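Making cluttered countertops in simulation without losing your weekend

Posted in: Notes from the Zestthorpe bench

I get asked a lot how we build the messy scenes for our grasping work, so I figured I'd finally write it down properly. You'll need a physics simulator you already know how to drive, a folder of object meshes, and an arm model. Ours is a Franka, but nothing below cares which one you use.

The short version: we throw random stuff onto a random counter, let it settle, and ask a policy to pull one named thing out of the mess. I call the little set of scripts Skanda. It started in March as a way to annoy a policy that was doing a bit too well on tidy tables (it really was unbearably smug about mugs) and it grew from there.

Step 1. Pick the room before the objects

I used to do this the other way round, and I regretted it every time. Load the room, put the arm base down, then work out which patch of counter the gripper can reach. Save that patch as a polygon. Everything you spawn later has to land inside it.

Don't be too fussy about matching objects to rooms. Frying pans in a bathroom are fine. If your policy only knows a pan when there's a stove next to it, you want to find that out now! 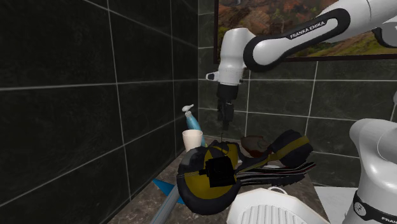

Dark rooms are worth having in the mix too. My first set was all cream walls and pale wood, and the policy fell apart the minute I swapped in black tile. I now keep 9 rooms, and I make sure that at least a couple of them have dark, shiny walls, because reflections mess with the depth estimate in ways plain walls never do.

Step 2. Clean up your collision shapes

This is the boring part and it'll take you longer than everything else put together. Straps, cables, long thin handles — all of them will ruin your day. If you wrap a single convex hull around something with straps, you get an invisible tent and your gripper bumps into thin air. Break those meshes into lots of small convex pieces. I had 87 meshes when I began and threw out a bunch that I couldn't get to behave.

Check your scale while you're in there. Some mesh packs are in centimeters and some are in who knows what. I once spawned a spoon the size of a canoe.

Step 3. Drop, settle, check

Spawn each object a little above the polygon with a random turn on it, one at a time, with a short pause between drops. If you drop everything at once they overlap and explode off the counter. Then run the physics until the fastest object is barely moving.

After settling, throw the scene away if:

the target has left the polygon
any two meshes are poking into each other by more than a few millimeters
the target is completely hidden from every camera

Boris Šimek talked me into that last check and he was right. I'd been scoring the policy on things it had no way of seeing, which was kind of mean.

Step 4. Write the grasps

For each target I sample grasp poses on the mesh, toss the ones where the fingers would hit a neighbor, and run the planner on what's left. Handles are great for this. Grab one near the end, lift straight up, and don't swing sideways until you've cleared the pile. Sideways first is how you drag three other things along with you.

Keep the failures! Save them in their own folder with the reason in the file name. I ended up with 2,610 settled scenes and the failed grasps taught me more about my collision shapes than anything else did.

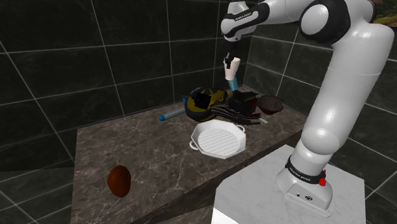

Do I need to randomize the camera as well?

I would, but gently. Move it a few centimeters and tilt it a few degrees per scene, and keep one fixed view on the side so you can compare runs. Big camera jumps made training slower for me and didn't help the score.

Step 5. Hold some scenes back

Split by room and by object, never by scene. If the same pot shows up in training and testing, your numbers will look lovely and mean very little. I hold out two rooms and a handful of meshes. On the held-out set, the policy trained on tidy tables got the target out 43 percent of the time. The one trained on clutter did better, though I'm still rerunning it with fresh seeds, so I'll post that number once I trust it.

The scripts are in the Skanda folder on our downloads page. Start with settle.py and turn the drop pause up if your objects go flying.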